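The Bag That Saves the Sweater

Bijan Bahrami keeps a white table in the back room of his laundry in Patcombe, and everything that comes in the door passes over it before it goes anywhere near a machine. Delicates get sorted there, and most of them leave in a mesh bag with a zipper.

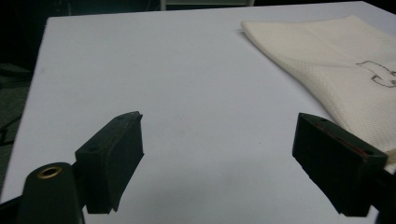
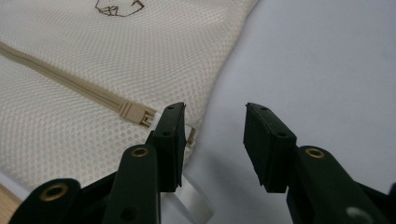 Bahrami has run Bristis Laundry for eleven years. Before that he pressed shirts for a hotel in Divton, where the bags were kept in a bin by the door and hardly ever used. He says he ruined enough of other people's clothes in those years to change his mind about them.

"A bra hook goes through a knit like a fishhook," he says. "You don't hear it happen. You open the door and there's a loop hanging out of somebody's sleeve."

A mesh bag is a simple thing. It lets water and detergent in and keeps straps, hooks and drawstrings away from the rest of the load. The cheap ones cost less than a cup of coffee. Bahrami owns 212 of them, a number he knows because he has to replace them, and he threw out 89 last year. Most had failed at the zipper.

He looks at the zipper first when he buys. Metal pulls can chip paint off a drum and leave marks on light fabric, so he buys plastic. He also wants a place to park the slider, usually a small elastic loop or cover at the end of the track. Without one, the slider can work its way back during the spin, and a sock gets out, and then the rest.

The mesh comes next. Open net with large holes is fine for towels and baby socks, and it rinses quickly. For hosiery, lace and anything with fine hooks, he wants a tight weave. His test is to push the tip of a ballpoint pen against the fabric. If it goes through, he uses the bag for something else.

Saeed Soltani, who sells household textiles at the Mousavi market hall across the river, hears the same complaint from customers again and again. The clothes came out of the bag dirty. He asks how full it was.

"They pack it like a suitcase," Soltani says. "Then nothing moves. The soap can't get in, and if it gets in it can't get out."

Both men fill a bag halfway, sometimes a little more for thin things like tights. One sweater to a bag. Bras are hooked shut before they go in. Colors are sorted as usual, as mesh does nothing to stop dye. A single full bag in an otherwise empty washer can throw the drum off balance, so it should go in with a few other pieces of similar weight.

Drying is where they part ways. Soltani leaves synthetics in the bag and runs the dryer on low. Bahrami takes everything out, shakes it and lays it flat, and says a bag in a dryer only gives you wrinkles and a damp spot in the middle. His own bags are hung up open, zipper down, on a rail he put in last December.

The bags need washing too. Lint collects in the corners and along the seam of the zipper tape. Turn them inside out, pick off what you can, and run them empty with a load of towels. Bahrami does this every second week. A small hole can be closed with a few stitches of polyester thread, though he gives up on a bag once the zipper teeth start to separate.

He charges nothing extra for bagging. A customer once asked him to skip it to save time, and he took the bag out, thought about it, and put it back in.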